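The Bread of Room 6

Duyên Bùi had promised her aunt a loaf without wheat, and the first four loaves of Kanilex bakery's new flour had come out of the oven like roof tiles.

"Maybe it is the rice," said Gaspard, who worked the night shift with her. He pressed one crust with his thumb and the crust did not answer.

"It is not the rice. It is the water."

She wrote 400 grams in her notebook, crossed it out, and wrote it again. In January she had been sure of everything. Now the doctor had told her aunt to stop eating wheat, and the old woman lay in Room 6 of the clinic and refused the crackers they brought her. 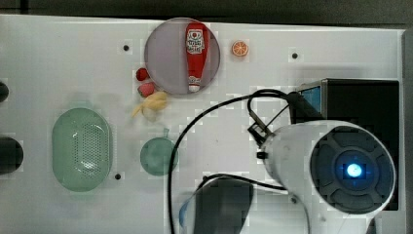

The fifth loaf

She let the dough rest for a long time, under a cloth, beside the warm wall of the oven. Gaspard swept the floor twice. At the end they put the pan in and sat down on the flour sacks, and for 12 minutes they did not speak.

"It smells like bread," he said at last.

"Do not say it yet."

The loaf was low, and a little crooked on one side. Duyên wrapped it in a towel while it was still too hot, and she walked to the clinic with it under her coat, like a cat she wanted to hide from the rain.

Her aunt broke off a corner and chewed slowly, looking at the window.

"More salt," she said, and held out her hand for another piece.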